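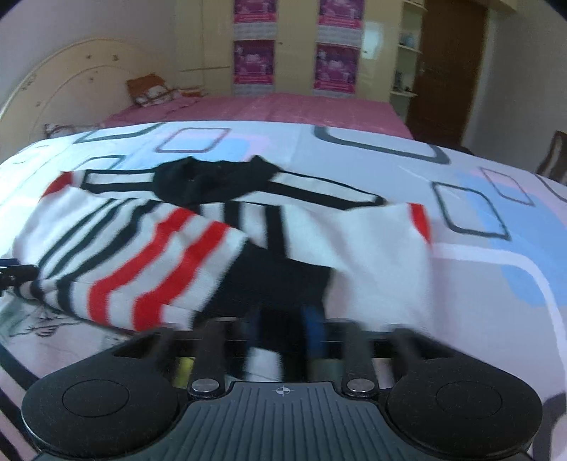

4.2 The in-between garment

We came to this part of the study rather by accident, and it has since become the part we most enjoy talking over. When we drew up the Plitel questionnaire, we gave people two places to put their clothes: clean, meaning in a drawer or closet, and dirty, meaning in a hamper or on the way to the machine. It seemed a sensible enough division at the time. Then the first booklets came back from Oltum in April, and the margins were full of pencil. People had written "chair" next to the clean box, or "end of bed," or "the banister, don't judge," and one respondent had drawn a small third box by hand and ticked it all the way down the page.

Of the 448 households that took part, 200 agreed to keep the longer diary, and it is the diaries we lean on here. They asked for very little: what was taken off in the evening, where it was put, and what became of it next. People were kind enough to give us a good deal more than that. We read about sweaters that had been waiting on the same doorknob since a cousin's wedding, and about pajama bottoms that moved from pillow to floor to pillow again in a cycle their owner described as "tidal."

What the diaries describe is a garment that has been worn, perhaps only for an hour or two, and which its owner does not feel able to put back among the fresh things but does not think worth washing either. Figure 3 shows a white garment with black and red stripes lying bunched on a bed, its black collar twisted, and we would gently point out that its appearance settles nothing. The same heap might be headed for the wash, for a hanger, or for somebody's back tomorrow morning. An observer coming into the room could not sort it, and several of our diary keepers admitted that after a day or so they could not sort their own either. They fell back on smell, or on memory, or (a very common answer, this) on simply washing the lot.

The bed deserves a word of its own. Earlier writing on laundry at home has tended to begin at the hamper, and so it misses the bed altogether, although in our diaries it was where a great many decisions were put off. Clothes laid on a bed have to be dealt with by nightfall, one way or another, and the writers knew this and seemed to use it as a sort of promise to themselves. The promise was often kept by moving the pile to a chair. In Flitcombe, where most of the houses on the estate we visited date from 1954 and the bedrooms are small, there was frequently no room for a chair, and the pile went to the top of a dresser or over the foot rail. We had expected the smaller rooms to produce quicker sorting. They produced higher piles.

Striped, patterned and mixed-color clothes raised a difficulty that plain ones did not, and it comes up again and again in the entries. A white item with strong colors in it belongs to neither the white load nor the dark one, and people who were quite confident about everything else in the basket grew hesitant here. Some held such things back until there were enough of them to make a load of their own, which in a small household could take weeks. Others had been caught once by a pink sock or a gray pillowcase and had never trusted red since. So the in-between garment may stay in between for reasons that have nothing to do with how clean it is, and we think this goes some way toward explaining the long waits reported in Section 3.

We also tried asking people, during the follow-up visits, to tell us the rule they went by. Nearly everybody had one ready, and they were lovely rules: jeans go five wears, anything that has been near frying goes straight in, a sweater is clean if there was a shirt under it. When we set the rules beside the same person's diary, though, the two were often strangers to each other. We do not take this as carelessness. The rules seemed to us to have been learned from a parent or a roommate and kept out of fondness, while the daily sorting was done by a tired person at eleven at night.

The Nava pilot, carried out with the same booklet in a town with shared basement laundry rooms, is taken up in Section 4.3. There the trip downstairs has to be planned around the neighbors, and the pile on the bed is a rather different thing.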